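Restoring the Vonda serials

The Vonda studio made 182 short crime films between the wars, most of them two reels long and shot on a single standing set. Of these, 113 survive in some form. The rest were melted down for their silver or left in a shed at Dresavdale, where the nitrate stock broke down in the damp.

The surviving prints differ in quality. The Eletti laboratory, which took over the collection in February, grades each reel by shrinkage before it goes near a scanner. Anything above one per cent is run on a sprocketless transport at reduced speed. A typical reel yields 3,000 frames that need repair by hand, chiefly at the splices. 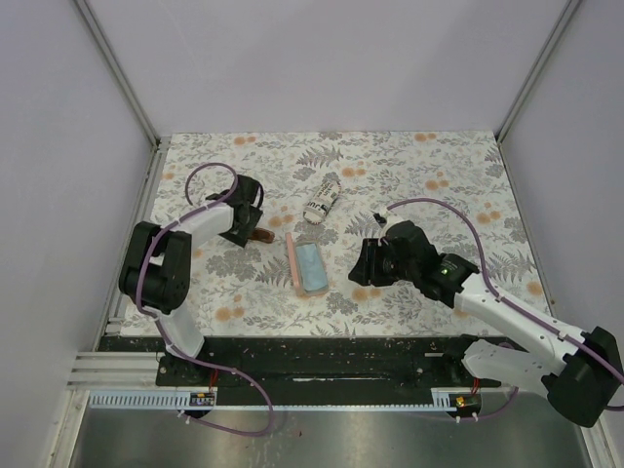
Sound is the harder problem. The later Vonda titles carried a variable-density track, and copying in the 1950s raised the contrast until speech became a rasp. Eletti reads the track optically and corrects the density curve before any noise reduction is applied — the reverse of its earlier practice.

The first result is The Amarasinghe Letter, a blackmail story in which the camera moves twice. The cutting is brisk and the night exteriors hold real shadow detail again. One reel is still missing, and its place is taken by title cards drawn from the censor's script.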